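Danent Craft Supplies — Help Desk
Ticket: Play dough crumbling when cut
Status: Open, waiting on customer
Product: Birnell soft dough, pink, 2 tubs

Customer wrote:
Hello all, and thank you for being so kind about my last order. I'm hoping you can help with the pink dough, which I'm very fond of (the colour is glorious!) but which has begun to crumble whenever I cut it. I run a little making table at the Irkport hall and we like to put a lump on a steel plate, roll it, and then halve it so that everybody gets a piece. Lately the pieces come away ragged along the top and I spend half my life picking up bits.
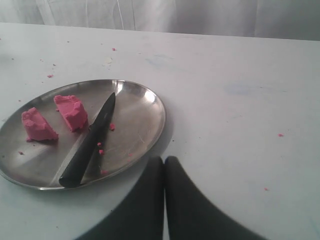
I did try kneading it for longer, a good 40 strokes with warm hands, and it felt lovely for a while and then went back to its old ways. The tubs live on a shelf near the radiator — I do wonder whether that's the trouble. I've had them since April and the lids have never shut quite as snugly as I'd like.

Help desk replied:
Thank you for such a thorough message, it saves us a great deal of guessing. Dough kept near a radiator does lose its moisture, and a loose lid won't help. Could you tell us what you roll it with, and whether it sticks to the steel?

Customer wrote:
It's a small roller with a ridged edge, from a Karaca set I was given. It does stick a little, and leaves pink smears behind on the metal. 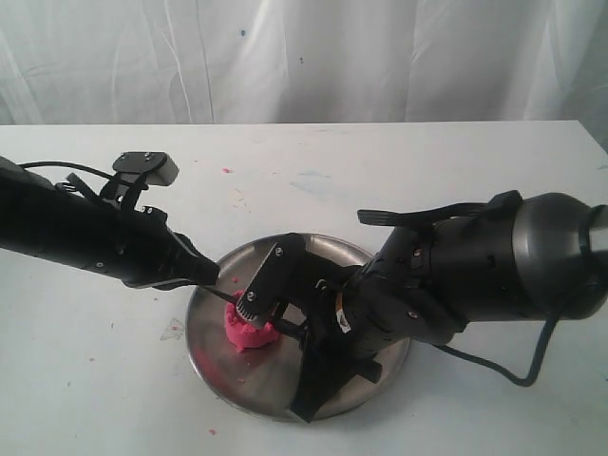

Roller at the top right of the dough, smears and crumbs at lower left.

I've since moved both tubs to the cool cupboard, and I wipe the plate between goes, though I can't say the same for the table, I'm afraid!

Help desk replied:
The cupboard is a very good start. Please work a few drops of water into a 50 gram lump, wrap it well and leave it overnight before you cut it again. Press the knife straight down, too, as sawing drags the surface and makes more crumbs.

Customer wrote:
Gladly. I haven't done the water yet, but I shall.

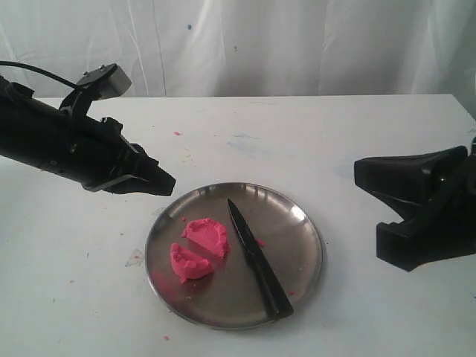

Upper piece with a straight cut face, lower piece rough and crumbly.

I'll wrap a lump tonight and write again once I've had a proper go at it. If it's still no better, might I swap the tubs for fresh ones, in the same pink if you have it?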